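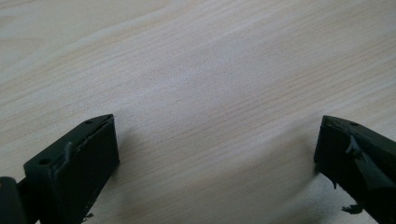 Light wood tabletop.

Destik program: progress report to the Van der Merwe Fund

This report covers the second grant period. It deals with the preclinical work on Destik, our oral kinase inhibitor for scarring of the liver, and with the steps needed before we can file for a first human trial.

Work completed

The repeat-dose toxicology study in rats has finished its dosing phase. Tissue samples are with the outside pathology lab and the draft report is due next month. The matching study in dogs started late because the contract lab had no open slot, and it is still running.

We dropped the capsule form described in the original proposal. The powder took up moisture in storage and the fill weights drifted. Isstead, our manufacturing contractor, has moved to a film-coated tablet at two strengths. The first stability pulls met the specification. Changing the form used part of the money set aside for packaging, and we ask that the difference be moved between budget lines as shown in the attached table. The total request does not change.

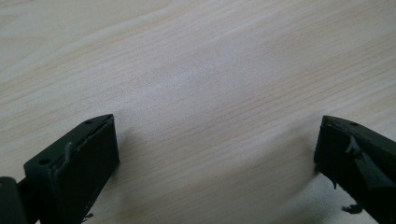
Ralturcombe, 6th February

Manufacturing and supply

Isstead has completed 2 engineering batches. The second ran at the planned scale and yielded enough tablets for the method transfer and for retained samples. The clinical batch is booked for April. It depends on one starting material that we buy from a single supplier, and we have asked Isstead to qualify another source before the order is placed.

The dissolution method has been transferred to the Ralturcombe lab. One impurity peak overlapped with a coating ingredient. A longer column fixed this and the validation protocol has been revised.

Regulatory

We sent the briefing package for the pre-filing meeting and received written comments in place of a call. The agency accepted the choice of species. It asked for a lower starting dose than we had proposed and for more detail on how patients with raised liver enzymes would be handled. Both points are being worked into the protocol. The top dose in the first part of the trial stays at 500 mg.

Open issues

The dog study sets the filing date. If the final report slips, filing slips with it. We have also not filled the clinical operations post, and 3 candidates are at the interview stage.

Next period

Final toxicology reports, release of the clinical batch, site contract for the first trial unit, filing. The spending statement follows under separate cover.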